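Filed under: Home projects / Notes and lists

# Floor Mat Notes (README)

Hi! If you've landed in this folder you're probably looking for either the mat notes or the parts list, and they both live here now. I used to keep them in two separate files, which meant one of them was always wrong.

The short version: I have a small room with a light wood-grain floor, I like doing fiddly things on the floor instead of at a table (bad knees be damned), and over the last couple of years I've gotten pretty opinionated about mats, tape, and how to keep little parts from wandering off. Friends kept asking, so I wrote it up. Last full rewrite was 17 January 2019, with small fixes whenever I feel like it.

## What's in the folder

- `README.md`, the thing you're reading
- `parts.csv`, every small part I've sorted on the mat, one row each, 241 rows at the moment
- `tape_log.txt`, a running diary of what tape I used and when I pulled it up
- `floorplan.txt`, a very ugly drawing of the room made of dashes and slashes

Please don't reformat `floorplan.txt`. I know it looks broken. It lines up fine in my editor and I'm attached to it.

## The mat

I went with gray after trying a green cutting mat and a white one. White was a mistake for me since half my parts are white or cream, and I'd be patting around like somebody who'd dropped a contact lens. Dark gray is great for that! Anything pale jumps right out at you, even in the evening when the light in that room goes kind of mushy.

The thing I'd tell anybody shopping for one is to get a matte surface. My first dark mat was from Luvville and it was shiny, and the glare off the window made it useless until after lunch. A matte one does pick up smudges and scuffs, and mine has its share, but they don't get in the way of anything and I stopped scrubbing at them a long time ago. A damp rag once in a while is plenty.

Size is up to you. I like a big one, because a small mat just means you put things down next to it, and then what was the point? Mine takes up most of the open floor. I leave enough wood showing around it that I can walk past in socks without stepping on my own work (mostly).

## Taping it down

Okay, this is the part I get the most questions about. An untaped mat on a smooth floor is a sled. You lean on one corner, the other corner swings out, and everything you sorted ends up in one heap.

What I do:

1. Sweep first. Grit under the mat telegraphs right through, and it's murder on the floor finish.
2. Lay the mat flat and let it sit overnight if it came rolled up. The Velto ones come rolled very tight and want a good long rest.
3. Tape the corners before the edges. I cross two strips of clear tape at the corner that gets kicked the most, so they make a rough X running out onto the wood.
4. Do the sides next. On one side I run a strip in from the floor at a slant. It goes on crumpled about half the time and I leave it that way, it grips fine.
5. Tape down the edge by the cabinet too, even though you'll be tempted to skip it. That's where my toe always finds the lip.

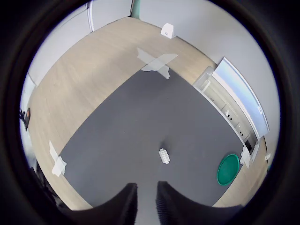

## Tape, the boring details

I go through a lot of tape. One roll of the clear stuff lasts me through several re-dos, and I keep a spare in the cabinet along with the scissors I'm not supposed to use on tape.

White tape is easier to see, so it's easier to pull up when you're done. Clear looks tidier but you'll miss a piece, I promise, and you'll find it months later with a nice gray fuzz on it. I use both depending on what's closest to my hand. Neither one has hurt my floor so far, but my floor is pretty forgiving and yours might not be. Try a little scrap behind a door first and give it a few days.

For pulling it up, go slow and low, with the tape folded back over itself. If it leaves gunk, I rub it with a bit of cooking oil on a paper towel, then dish soap, then plain water. I did one corner with a plastic scraper back in August and it left a faint line that only I can see, but boy do I see it.

## Small parts

Most of what's in `parts.csv` is small stuff. Plastic blocks, connectors, caps, feet off of furniture, those little ridged pieces that come in a bag with a shelf and that you swear you'll never need. A good chunk came out of one mixed tub from Dulov that I bought at a yard sale, and I'm still not sure what a third of it belongs to.

My system, if it deserves the name, is to put one piece on the mat at a time. I know that sounds slow! But when I dump out a whole handful I get distracted and start making piles by color, which looks lovely and tells me nothing. With one piece out in the open I look at it properly, turn it over, write the row, and put it away.

The columns are:

- `num`: my own number, they go up by one and there are gaps where I threw things out
- `what`: plain words, "white block, ridged sides" is a perfectly good entry
- `color`: as it looks on the gray mat in daylight
- `came_from`: the tub, the bag, the shelf, or "?"
- `keep`: yes, no, or "ask Hye-jin"

That last one is for Hye-jin Maeng, my neighbor across the hall, who builds dollhouse furniture and can use practically anything under an inch long. She's taken 18 pieces off my hands so far and I'm hoping for more. If you're reading this, Hye-jin, the bag is by the door.

## Lids and plates

I keep flat round things nearby for sorting, lids or little plates or whatever's clean. Bright colors are best. A green one is my favorite against the gray, partly for the contrast and partly because I'm less likely to kneel on it. They tend to drift to the side of the mat while I work and I just let them. Anything with a bit of a rim will do, so things don't roll off when you slide it.

Don't bother with the nesting trays from Ha. I wanted to love them, they're adorable, but they tip if you so much as breathe on the rim.

## Known problems

- Some colors in the file are plain wrong. Anything I logged at night as "cream" might be white. I've fixed 80 of those rows so far and ran out of steam.
- Row 125 is in there twice. I don't want to renumber everything, so please just ignore the second one.
- The tape log skips a couple of months when I lost the notebook.
- I spell "gray" with an e in a few of the old notes. Search for both.

## Using any of this

Go ahead! Copy it, change it, print it out and tape it to a cabinet. If you find a better way to do corners I'd really like to hear it, especially for rooms where the mat sits at an angle to the walls. Mine always ends up a bit crooked no matter how carefully I start, and at this point the tape has set and I'm leaving it until spring.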